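Brilmont Technical Program
Robot Cells, Unit 5: Care of the hand-held gripper and its wide lens

These notes go with the bench session in the Beaudoin room. Bring them with you.

Before use
Check the lens first. A smear near the rim is easy to miss and spoils the whole outer part of the view. Wipe from the center outward with a dry lens cloth. Do not use shop towels.
Squeeze the trigger fully 30 times and feel for sticking. If the jaws drag, clean the slide and try again. Oil is not used on the Rinen slide.
Check that the straps are snug and the cable has slack at the wrist.

View check
Hold the gripper still over the bench and record for nine seconds. Play it back at 100 percent size. The view should be a full circle with a black border. Look for:
- blur on one side only (lens ring not seated)
- a border that is thicker on one side (mount shifted)
- flicker (loose cable)
Straight things such as walls will look bent. Leave the lens alone if this is all you see.
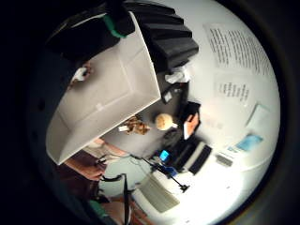

Figure 5.1. View from the hand-held gripper, with an open gray cardboard box at upper left and the wall bending at right.

After use
Loosen the straps, cap the lens, and coil the cable by hand. Write any fault in the Billatcombe log before you leave. Up to five faults can go on one sheet.

Reading for next time: Unit 6, jaw pad replacement.

Revised 07/01/2019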